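News > Community > Grarkham

Latest Sport What's On Letters Contact

Grarkham repair morning hits 528 fixes

The Grarkham repair morning has just passed a brilliant milestone, with 528 household items mended and handed back to their owners. Number 528 was a Yeoman kettle with a dodgy switch, and it got a proper cheer!

Nuwan Patwary started the sessions with a single table and a borrowed soldering iron. There are now 6 benches going every Wednesday, and last week 32 people came through the door with toasters, lamps, zips, clocks and one very old accordion.

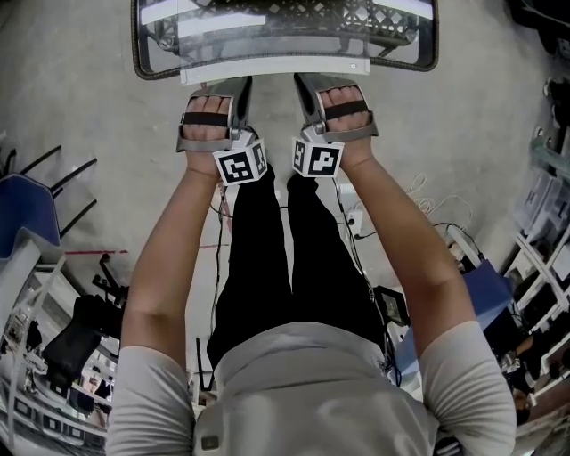
Bicycles are next. Finbarr Lenihan is setting up a stand near the back door from March, with punctures and brake cables to begin with - gears once he has the right tools. "I'd love to see us get to 1,000 by Christmas," he said.

Sessions run from 10am at the old Wireck works on Mill Lane. It's free to come along, tea included, and small parts are charged at cost. Please bring plugs and chargers with you.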